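Hand-held gripper build, soft pads vs. stiff pads (and what to do about fruit)

Workshop Forum > Home Builds > Grippers and End Effectors

benchmoss
Original poster
Hello all. I've been reading this board since January and finally have something far enough along to ask about, so please bear with a long first post.

I'm building a pair of hand-held two-jaw grippers at home, the kind you carry around and squeeze yourself, with the idea that the same jaws will later bolt onto a small arm that lives in our shared workshop (we call the place Kurnik, it's an old poultry barn and the name stuck). I want to work out the jaws and pads by hand first, where I can feel what's going on, before I hand the job over to a motor that can't tell me anything.

The linkage is fine. I reprinted the arms twice, the screws don't back out any more, and the trigger pull is light enough that my wrist doesn't complain after an hour. The trouble is the pads. My first set was a stiff printed rubber at 80 percent infill and it holds a screwdriver or a block of wood beautifully, but on anything round and a bit soft it either skates off or leaves a dent. So I'm thinking of a softer pad with ridges. Has anyone gone that way, and did the ridges run across the jaw or along it? I'd also love to hear what you all use as test objects. I have been using a tennis ball and I'm getting rather fond of it, but I don't think it's telling me much.

solderpot
Welcome! Lovely first post, and don't worry about the length, you should see some of mine.

Ridges across the jaw, every time. Along the jaw they act like little rails and the thing you're holding slides right out the front. I cast mine in the softer of the two Noltero silicones and glued them into a shallow pocket in the jaw so the edges can't peel. The pocket matters more than the glue, in my experience. I went through three glues before I cut the pocket and haven't touched them again.

As for test objects, get rid of the tennis ball. The felt grips back, so everything looks good on it.

quietlathe
I'm going to disagree with solderpot a little, in a friendly way. Ridges across are great until you pick up something small from above, and then the lowest ridge is the only one touching and the whole pad rolls under. A plain flat pad with a bit of texture did better for me on marbles and grapes. I think people reach for ridges on account of how grippy they look.

Also, what is the plan for the arm? If the motor side is going to be position controlled with no force reading at all, then you want much softer pads than feel right in the hand. Your hand is cheating. You slow down at the end of the squeeze without knowing you do it.

solderpot
Grapes are a fair point, but benchmoss said round and a bit soft, and I took that to mean bigger than a grape. On a lemon or a plum I'll stand by the ridges. How deep were yours? If they were tall and skinny I can see them rolling.

quietlathe
Two millimeters and fairly skinny, now you mention it. So perhaps I'm complaining about my own bad ridges. I still like a flat pad for small stuff.

benchmoss
Thank you both, this is exactly what I was hoping for. quietlathe, the "your hand is cheating" remark made me laugh out loud and then go quiet for a minute. The arm has no force reading at the moment, only the motor current, and I don't trust it below a certain squeeze. So softer than feels right it is.

I've ordered some of the Noltero and will try ridges across, short and fat, with a pocket. I like the idea of making the pads swap with two screws so I can have a flat set for small things and stop worrying over it.

tinfoilhen
Another Kurnik person here, hello! I've been eyeing those jaws every time they come in. Can I put in a word for the frame, as everyone is talking about pads? Speaking for my own build, the pads got blamed for months when the real trouble was the jaws twisting outward under load. You squeeze, the tips open up by a hair, and the thing pops out forward. I stiffened the link arms and half my pad troubles went away overnight. Worth a look before you pour any silicone.

A good check is to close the jaws on a sheet of paper and tug it. If it holds at the base and slips at the tip, you have twist.

benchmoss
Well, I tried the paper, and it slips at the tip on one of the two grippers and not on the other. Same print files, same screws! I took the bad one apart on the kitchen table and the hole on one of the link arms had gone oval. I'd used the drill on it when I was in a hurry. New arm is on the printer now.

ferrousgoat
Just chiming in on cost. Before you cast anything, the ready-made pads from Pretorius are decent, and you can trim them with scissors. I know home casting is half the fun, but I spent more on mixing cups and failed batches than I would have on a drawer full of pads. Last I looked they came in packs of 60, far more than a person needs, but a shared shop could split one.

solderpot
I've used those. They're fine, a touch slick when new. Scuff them with a kitchen scourer first.

quietlathe
I found them too stiff for the job we're talking about. For blocks and bottles, sure. For fruit I wouldn't.

ferrousgoat
Depends on the fruit, I suppose! I was picking up potatoes.

benchmoss
Update time, and it's a long one, so get yourself a cup of something.

New link arm is on and both grippers pass the paper test. I cast four pads, spoiled two (bubbles, I stirred too hard), then gave in and made another batch much more slowly and they came out just right, or right enough that I've stopped fiddling with them. They're blue, for no better reason than the dye I had in the cupboard. Short ridges, across the jaw, set in a pocket like solderpot said.

For test objects I've moved to the fruit bowl. I spread a sheet of pink plastic over the bed, which is the one flat place in my room big enough to work with two grippers at the same time, and put out an apple, a banana, kiwis and tangerines. Fruit is wonderful for this. The tangerine has a skin that gives a little and dimples that the ridges can bite into, the kiwi is fuzzy and forgiving, and the apple is hard and smooth and slides off if you're lazy about where you take hold of it. The banana is its own adventure, and if you grab it anywhere but near the middle it swings like a gate.
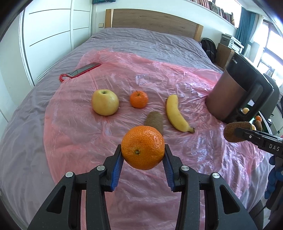 I keep a tally in a notebook and I'm up to 207 lifts with the new pads. The apple is still where most of the drops happen, and nearly all of those are me coming in too high, above the widest part, so that the squeeze pushes it down and away. If I take it level or a shade lower, it stays put. That seems to me a thing the arm will have to be told very plainly, and I'd rather learn it now with my own hands.

I looked over the tangerines under a lamp afterward and didn't find a dent on either of them. The stiff pads would have marked them, I'm fairly sure. I ate one at the end of the evening in the name of thoroughness.

solderpot
This made my morning. Blue was the right choice. I'm pleased about the pocket, and I'll be gracious and say nothing about the ridges.

quietlathe
You just said something about the ridges.

Good work though, benchmoss. I'd still like to see the flat set on a grape. And 207 is a decent number but I'd go on to 600 before calling the pads finished, as silicone pads can look perfect right up to the point where the ridges start tearing at the root. Mine did it all in one week.

tinfoilhen
I'd split the difference and say put them on the arm now and do the rest of the lifts there. You'll wear them differently with a motor anyway. Happy to help you mount them, I've still got the Flurkex adapter plate from my old build and I think the hole pattern is close enough that we'd only need to slot two of them.

quietlathe
I don't love that, to be fair. If something drops on the arm you won't know whether it's the pads or the motor. By hand first, all the way, is my view.

benchmoss
I can see both sides and I'm going to be greedy and do both, one gripper stays in my hand and the other goes on the arm, with pads from the same batch. Then if they wear differently we'll have learned something. tinfoilhen, yes please to the adapter plate, I'm usually at the barn by 6 in the evening and I'll bring a file for the slots. quietlathe, I'll buy grapes.

ferrousgoat
Bring a potato as well.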